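Materials > Surfaces in Use > Working Papers > Section 4

4. Patterned tops and the claim that they "hide everything"

4.1 What the claim says

Sellers of dark, veined tabletops make two promises at once. The first is that the pattern hides wear. The second is that small things left on the top are still easy to find. It is hard to see how both can hold. A pattern busy enough to swallow a scratch ought to swallow a crumb as well, and a person wiping the table at the end of the day would like to know which of the two they are getting.

The Hartley survey asked 1000 households whether they were happy with their patterned tops, and 80 percent said yes. We do not put much weight on this. The survey did not ask when the top had last been cleaned, or by whom, and people who have paid for a top have a reason to like it. The later Bernotlow report repeats the same figure without adding any checks of its own.

4.2 The surface up close

We wanted to look at one top in ordinary use before arguing any further. The top chosen was black with white veining in a marble-like pattern. We make no claim about what it is made of. The supplier's sheet, filed under the trade name Cleltodden, uses the word "stone" freely and never says what it means by it.
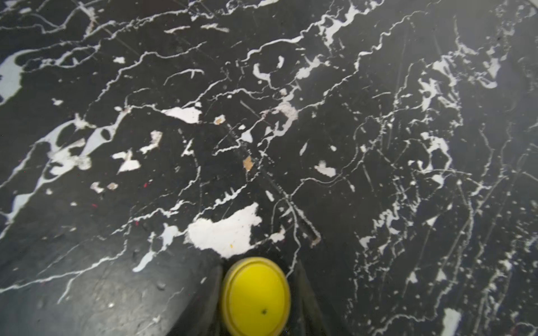

Figure 4. Close view of the black top with white veining. Small tan and beige marks stand out against the dark areas.

Two things in Figure 4 work against the sales talk. Fine scratches and faint gray streaks cross the black areas, so the wear is not hidden, at least from this distance. A few thin straight lines also cut across the veins near the middle, and the eye picks them up because the veins themselves are jagged. On the other hand, the tan and beige marks raise a question we could not settle from the figure alone. They may be part of the printed or natural pattern, or they may be bits of something lying on it. A reader who feels sure either way should say what makes them sure. One of us (Mihret Yilma) held from the start that the marks belong to the pattern. The other authors were not convinced, and the point stays open.

This matters more than it may seem. If a careful reader cannot tell a fleck from a flake, then a score for "visible dirt" given by a rater at a glance is close to worthless. Earlier work used such scores on a scale of 0 to 100 and reported them to one decimal place – a degree of precision that the method cannot carry.

4.3 Objects on the same surface

The finding problem is different when the objects are larger and have a color of their own.

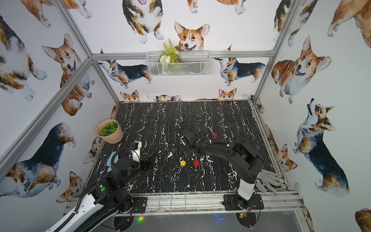

Figure 5. The same kind of top with household objects on it, including two balls, a bottle and a glove.

In Figure 5 the yellow ball and the red ball give no trouble at all, and neither does the tan pot of artificial succulents in the back corner. The white glove is a fairer test, being the same color as the veins. It is still easy to read as a glove, and we think its outline does most of that work: the fingers are spread, and no vein has that shape. A folded or bunched glove might do worse. The small dark purple bottle toward the back is the case we would have liked to study more. It is standing, which helps it. Lying down, a dark object of that size could well be missed, but we did not test this and will not pretend that we did.

It should also be said that the wall covering, white with watercolor corgis, is itself a busy pattern. Anyone judging how well an object shows up on the table is judging it with that wall in view. Past studies used plain walls, or did not mention them, and their results may not carry over to a room that somebody has decorated.

4.4 What can be said

Very little, on this evidence. Bright objects are easy to find on a veined black top, which few people doubted. Scratches are not fully hidden. Whether small pale bits are hidden depends on whether one can tell them from the pattern, and on that point the authors of this paper do not agree among themselves. The advice to buy a patterned top "because it always looks clean" should be read with care – looking clean is not much use to the person who has to prepare food on it.

We suggest that later work drop the glance score and ask raters to point to each thing they would wipe away. The pointing can then be checked against the bare top.

Contact the editors | © 2023 Surfaces in Use Working Papers | Back to top

Related items
Section 3: Plain tops and the fingerprint problem
Section 5: Wiping habits in shared kitchens
Note: Glove color and lost gloves
Reply to the Bernotlow report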